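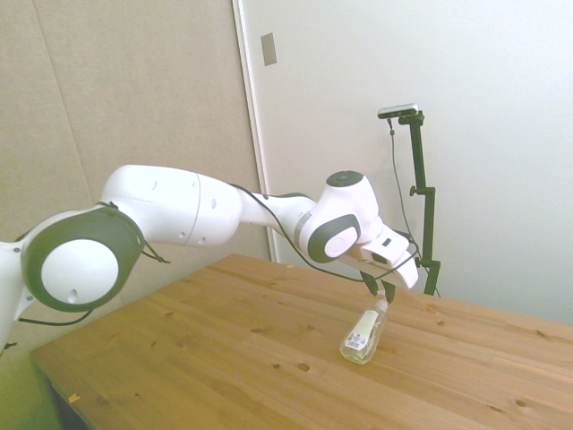

A note left overnight in the margin of the last entry asks why we're bothering with the table at all. If the bottle is the thing we want, the note goes, look at the bottle. Fiducials are cheap, stick four on the corners and go home.

Fair question, and I spent most of Saturday morning trying to answer it on the whiteboard before I gave up and ran the comparison. So this entry is the answer, more or less. Short version for whoever wrote it: knots work. Knots work really well!

Notebook, July, Onuoha room, Zindlow registration, second round

Where we were. The stand camera gives us a first guess for the bottle, the arm goes to a pre-grasp above the guess, the fingers come down. With cardboard boxes that has been fine for weeks. With clear plastic it's a coin that lands on its edge. The depth on a see-through bottle is full of holes, and what isn't a hole is often the table behind it. I'd been blaming all of our misses on that, and so had everyone else on the Plusomico thread.

But some of the misses had the same lean to them. If the bottle estimate were just noisy, the errors ought to scatter, and a good share of them were sitting off to one side like they'd been told to. That smells like a frame error. Either the stand has been nudged since the last calibration or the arm base has, and from the logs alone you can't tell which.

Zindlow, as of this week, goes like this:

1. Before anything is put out, the wrist camera takes 14 looks at the bare table from known joint positions. Knots, board seams and butt joints get pulled out and stored as a map in table coordinates.
2. At run time the arm stops once on the way in, wherever there's open wood under the wrist, and takes a single look.
3. Match that look to the map, solve for the offset between where the arm thinks it is and where the table says it is.
4. Do the same match from the stand camera (it sees the whole pattern at a slant, so the knots get squashed, see below) and you have both cameras agreeing on one table.
5. Only then use the bottle estimate.

The bit I'm happiest about is 2. I had assumed we'd need a full stop and several views. One look is enough as long as there are at least a couple of good knots in it, and this table is generous with knots.
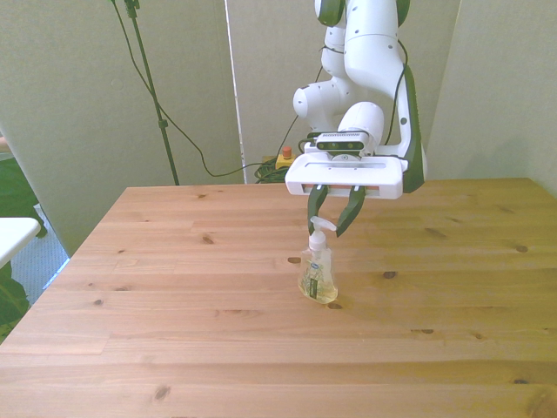 Pre-grasp height has been its own small argument. Coming in high is safe and useless, because any tilt in the wrist gets multiplied on the way down. Coming in low is accurate and you risk clipping the top of the thing. For the soap bottle I've settled on tips at about the level of the pump head, partly open, the way they're hanging there, and the check before closing is done at that height. The nozzle matters more than I expected too. It's short but it makes the top lopsided, and a detector that goes for the middle of the white blob will pull the grasp toward whichever way the nozzle points. New rule in the config: find the pump top, find the shoulders, trust the shoulders. Left a comment in the file so I don't undo it in a month.

Results, stand camera only against stand camera plus knots. 80 approaches each, same list of start poses for both, bottle moved between runs according to the list and turned to a new nozzle direction every time.

Stand only: 12 misses.
With the knot correction: 3 misses.

I ran the totals twice because I liked them too much. A miss here means the fingers closed and the bottle wasn't held when the arm went back up. Knocked over counts as a miss. Held crooked doesn't, though I've marked the crooked ones in the log for later.

And the lean is gone. I plotted where the closed fingers ended up relative to the bottle axis and the cloud with the correction is centered, a bit wide front to back, but centered. The uncorrected one is a smear to one side, same side as last week. So the bottle estimate was getting blamed for something the frames were doing, and I owe the depth people on the thread an apology (posted).

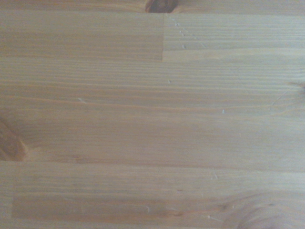
On matching. Seams alone are hopeless for this. A seam is a long straight line and you can slide along it forever and still match, so you get one direction nailed down and the other one floating. Butt joints help a lot because they pin the along-the-grain direction. Knots pin both. I tried letting the matcher use the grain lines themselves, since on pine they swoop around the knots in such a nice distinctive way, and it was beautiful when it worked and badly wrong when it didn't. Grain repeats more than you'd think. It's switched off for now, with a flag to turn it on if anyone wants to play.

Partial knots are the open problem. When the border of the view slices through a knot, the fitted center gets dragged inward. Current fix is to throw away anything touching the border, and for some looks that throws away nearly everything. Better fix, untested: fit the rings. You can see curvature in the wood well outside the dark part, so there should be plenty to fit an ellipse to even when half of it is missing. Would love for somebody to try this, I have a folder of hard looks ready.

Scratches and dents: leave them out of the map. The table picks up new ones and I don't want the map going stale every time somebody drops a hex key. The matcher should ignore small pale marks by size, and it does, mostly. One bad match came from it deciding a scuff was the edge of a knot. Raised the minimum size, problem went away, haven't looked for what that costs us.

Back to the margin note. Why no stickers? You could, and for a different table I probably would. Three things against it here. The bottle and the arm both cover corners at bad moments, and corners are where stickers go. Stickers lift and get moved, then get put back almost where they were, and we've been burned by "almost" before. And the Roston bench is bare wood as well, so if this holds up over there we can hand them a script with no printing and no sticking. I think that's a pretty exciting thing to be able to hand somebody.
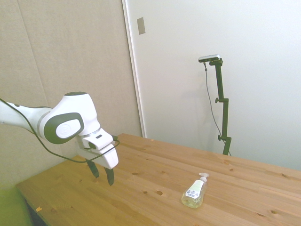

The stand view needs its own threshold. At that slant the near knots come out as fat ovals and the far ones as thin dashes, and one roundness limit can't serve both. I'm warping the view to top-down first with the old calibration and then matching, which sounds circular, but the warp only has to be good enough to make the knots look like knots. The offset gets solved afterward. It settled on every run I tried, even when I fed it a calibration I'd spoiled on purpose.

Dark holes in the boards are fine, by the way. The stand view takes them for small knots, and since they stay put as well as any knot does, I've let them into the map under the same label. Purists may object in the margin.

Still to do:

- Ring fitting on partial knots.
- Log the knot count for every run-time look so we can see how few we get away with.
- Nozzle direction against grasp error, all the data is there, just needs plotting.
- The misses left over. They all happened with the nozzle pointing back toward the arm. Could be chance with so few. Want a run with only that direction.
- Repeat with the bottle part empty. The liquid line shows up as an edge in the stand view and I have no idea yet whether it helps or hurts.
- Push the map format to the Plusomico repo before Roston builds its own.

Left the knot map open on the bench machine. Please don't close it, it hasn't been saved under its proper name yet.

Recent entries
Clear plastic and the depth holes, first round
Pre-grasp height, too high and too low
Cable drag on the wrist, notes
Getting the Roston bench to talk to ours
Box grasps, final table

Home | Notebook | Methods | Logs | Search

Plusomico lab notebook. Comments welcome in the margin. Back to top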